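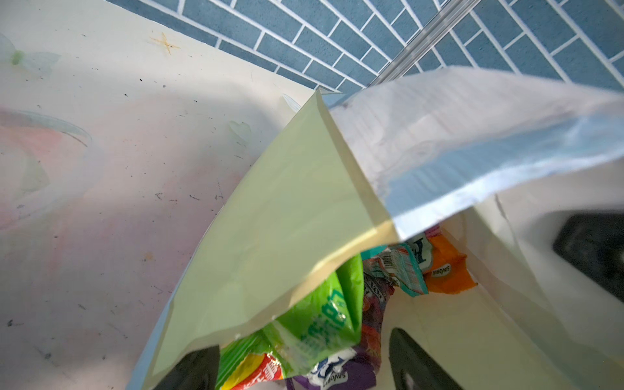 Does folding a barrier film change how much water vapor gets through it? By a measurable amount for metallized film, and by less than the scatter between pouches for the clear film.

November 1, 2022
Moisture gain, folded vs. flat pouches. Continues the July series.

Films: Jutudura clear laminate and Jutudura metallized, both from the Arkimbridge order. Same rolls as July. The outer wraps of the rolls had been handled, so I discarded those before cutting.

Setup as before. Each pouch filled with dried silica gel, heat sealed on the open side, weighed, then hung in the humidity cabinet. Cabinet at 32 C, saturated potassium nitrate in the tray. Pouches weighed once a day on the Parska balance. Total run 18 days.

Pouch count 36, split evenly between the two films, and each film split evenly again into flat and folded. Folded means one diagonal crease, pressed under the steel bar, opened, pressed again the other way. Kelly Hebden did all of the creasing so that the hand pressure would at least be the same hand.

Balance checked with the 100 g weight before every session. Drift was within the last digit except on the fourth morning, when the door to the Hawthorne corridor had been propped open. Closed it, waited, rechecked, fine. Readings from that morning are kept and flagged.

Results, in words until the plots are redone:

Clear, flat. Straight line after the first two days. The early curvature is the outer surface of the pouch picking up water and should be left out of the slope fit.

Clear, folded. Line sits on top of the flat one. I would not claim a difference. One pouch ran high from the start, and under the dye test it showed a channel in the end seal, so it is a seal failure and has been removed.

Metallized, flat. Very slow gain. Daily changes are close to what the balance can resolve, so the slope depends heavily on the first and last points. Weighing every day was a waste of effort for this group — every third day would have given the same answer.

Metallized, folded. Clearly faster than flat. On the light table there are pinholes along the crease, most of them where the bar edge landed. Pinholes were not seen away from the crease. The gain is still well under that of the clear film.

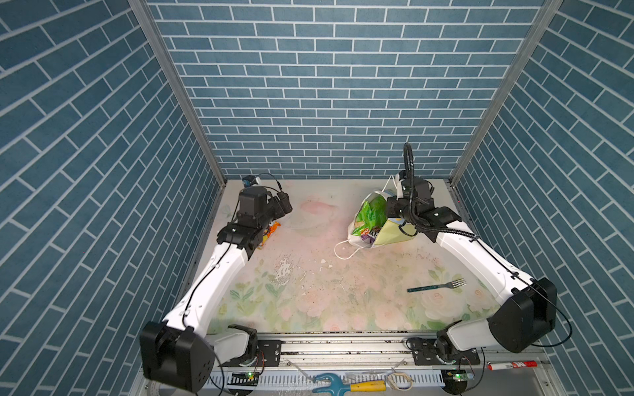 Blue brick-pattern panels on three walls, floral tabletop.

Notes on error. The weight of the hanging clip was included in the first two readings and excluded afterwards. Corrected in the sheet, column marked in red. Clips are now weighed separately and the weight is written on the tag.

The silica may not have been equally dry in all pouches. It was dried in two batches overnight and the second batch sat in the desiccator longer before filling. Batch number is recorded per pouch. Sorting by batch does not move the averages in any way I can see, but the two batches were not spread evenly over the four groups, which was careless.

Seal bar: the left end runs cooler than the right. Known since July, still not fixed. Kelly rotated the pouches so that the weaker end fell in a different corner each time. Better to replace the thermocouple.

Open question is whether a gentler crease gives pinholes at all. The steel bar is much harsher than anything a pouch sees in a carton. Suggest repeating the metallized group with a rubber-faced bar, and a third set creased by hand only.

To do:
Refit slopes without days one and two.
Photograph pinholes on the light table with the scale in view.
Ask Arkimbridge whether the coating thickness on this roll was measured or taken from the data sheet.
Order potassium nitrate, the jar is nearly finished.
Replace thermocouple, left end of seal bar.

Leftover pouches are in the lower drawer, tagged by group. Please do not cut them up, the creased ones are needed for the microscope.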